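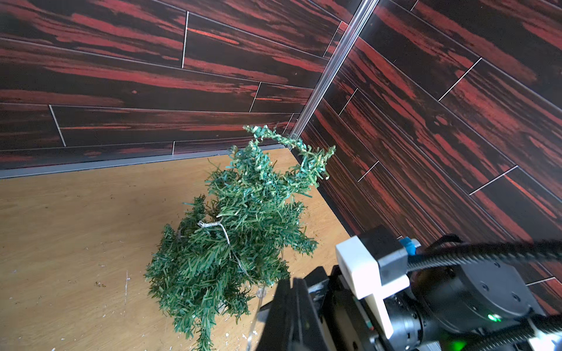 Where should the camera go on a home-built robot arm?

On the wrist, just behind the gripper, tilted forward so the fingertips sit at the bottom of the view. That's the setup I'd tell anybody to start with, and the rest of this page is how I get there.

Posted 8 March 2025

I've been building a two-arm rig at the Cloltotcombe workshop since December, and the arms themselves went together faster than I expected. The cameras did not! I mounted and remounted them so many times that I wore out the threads on my first set of brackets. So if you have a pair of small arms, a bit of patience and a printer you can borrow, follow along and you should only have to do it once per arm (okay, maybe twice).

What you need

A small USB camera for each arm, the board kind with screw holes in the corners
Printed brackets, thick enough that you can't flex them with your thumb
M2 screws and a few washers
Ribbed cable sleeve, a good bit more than you think
Hook-and-loop straps
A marker, a ruler and a flashlight
Something soft and awkward for the arm to practice on

My camera boards came from Zeltirell and they're fine. Any board with a fixed lens and a plain mount will do. I'd stay away from autofocus for this job. Mine hunted back and forth every time a finger moved, and I could never find a setting that made it quit.

Step 1. Park the arm

Power up, put the arm in the pose you use most, and leave it there. For me that's elbow bent, wrist pointing down and forward at the floor. Then write down the joint angles. I didn't do that the first time, and I ended up comparing camera views from two different poses and wondering why my bracket kept "moving." It wasn't moving. I was.

Once the pose is saved, switch off motor power and let the arm down by hand so it doesn't drop. Everything in the next step happens with the power off. Those little wrist motors don't look like much, but they pinch.

Step 2. Fit the bracket

Take out the screws on the back of the gripper housing, put the bracket over the same holes and run the screws back in loosely. Leave them loose for now. You want the bracket to swing a little while you aim it.

Plug in the camera and get a live picture on your laptop. Now tilt the bracket until the tips of both fingers show along the bottom edge with the fingers all the way open. Close them. Open them again. If a fingertip leaves the view at either end of its travel, tilt a little more. I like a thin strip of finger showing at all times, and I don't want much more than that — every bit of finger you see is a bit of workspace you don't.

My lens ended up 11 inches from the floor in the parked pose. Yours will depend on your arm, so don't chase my number. Measure it anyway and write it on the bracket with the marker. When something gets knocked (something will get knocked), you'll have a place to go back to.

Now tighten the screws a little at a time, going corner to corner, and watch the live picture while you do it. Mine always crept sideways on the last turn. A washer under each screw head fixed most of that.

Step 3. Run the cables

This is the part people rush. I sure did. I pulled the camera cable nice and snug along the forearm, admired how tidy it was, rotated the wrist and popped the connector right off the board.

What works for me is one big lazy loop at the wrist, in ribbed sleeve, off to the outer side of the gripper. Strap the cable down on the forearm, leave the loop free, and strap it again on the housing close to the connector so the strap takes the pull. Then turn the wrist by hand through its entire range, both directions, with the fingers open and again with them closed. Look for three things: the loop going tight, the loop crossing in front of the lens, and the loop hooking itself over a motor. If you get any of them, move the forearm strap before you try anything else. It's nearly always the forearm strap.

Keep the sleeve away from anything with status lights if you like checking those at a glance. I covered mine up once and spent an evening debugging an arm that was unplugged.

Step 4. Lock the picture down

Open your camera settings and turn off auto exposure and auto white balance. Do this with the lights on that you plan to work under. Let the camera run for 25 minutes first so it warms up, and then pick your values. The first time I set them on a cold camera, and the color was off again by the time I'd made coffee.

Go for a short exposure, and add more light to make up for it. A lamp aimed at the ceiling or a wall gives you a nice soft light without hard shadows under the fingers. I tried clipping a light to the arm itself and it was terrible, just a bright spot sliding around on everything shiny.

Check the picture from each arm side by side before you move on. If one looks yellow and the other looks blue, fix it now. You won't want to later.

Step 5. Practice on something awkward

Blocks are fine for day one. After that, please find something that bends, sheds, shines and tangles! I went with a small fake Christmas tree and its trimmings, and I've learned more from that thing than from all the foam cubes put together. The needles spring back when you push on them, there's no clean edge to grab, and the part you're after is usually behind some other part.

Start with the tree lying on its side. It can't tip over that way, and you can work on the approach without worrying about a fall. Bring one arm in slowly from the bushy end and stop before the fingers touch any needles. Look at the live picture. Can you tell what's in front of what? If you've threaded a string of lights through the branches, can you follow the wire? I had trouble with ours where it bunches up into a knot, and I ended up marking that spot as a place to keep the fingers out of.
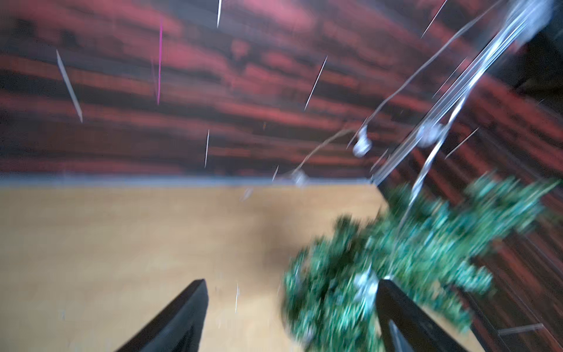 Finger opening is the setting I'd play with next. Too narrow and you push the branch away before you ever get around it. Too wide and you scoop up half the neighborhood. I start wide, and then I use the space between the fingers as my aiming window: with them spread like they are here, the tan surface and the bottom of the branches both show through the gap, so I can line up on one clump without guessing. Watch out for the silver stuff. There's an ornament in the branches just left of the right-hand finger, and it's very easy to close on one of those when you were only going for green. Tinsel is worse, as it'll drape over whatever you bring near it.

Once you're lined up, close in small steps. I bring the fingers in 2 mm at a time and check the picture after each one. It's slow, I know. You can speed it up when you trust it. Set your grip current low to begin with, low enough that you can pull a finger open by hand, and raise it only if the branch slides out.

Then do the same run with the other arm. My left and right never behave quite the same, even with identical brackets and settings, and I've quit trying to make them. They each get their own settings file.

Step 6. Check it all again after a session

Park the arm, pull up the live picture and compare it to the one you saved back in step 2. Fingertips in the same spot? Good, you're done. If they've drifted, snug up the bracket screws before you touch any software. I once rewrote an entire calibration script over a loose screw.

Sweep up, too. Fake needles and bits of tinsel get everywhere, and you don't want them in a gear.

A few things I got asked after I showed this at the Didport meetup

Can you skip the wrist cameras and use one overhead? You can, and for flat stuff on a table it's fine. With a tree, the arm blocks the overhead view right when you need it most. I run both now.

Does the bracket material matter? A little. My first ones were thin and they shook every time the arm stopped. Printing them thicker helped way more than switching plastic did.

Do the fingers need rubber pads? I leave mine bare for tree work. Needles catch on soft pads and then they don't let go, and you drag the branch along on the way out.

Next up is standing the tree upright with both arms, one low and one high. I have the low arm working. The high one still goes for the tinsel.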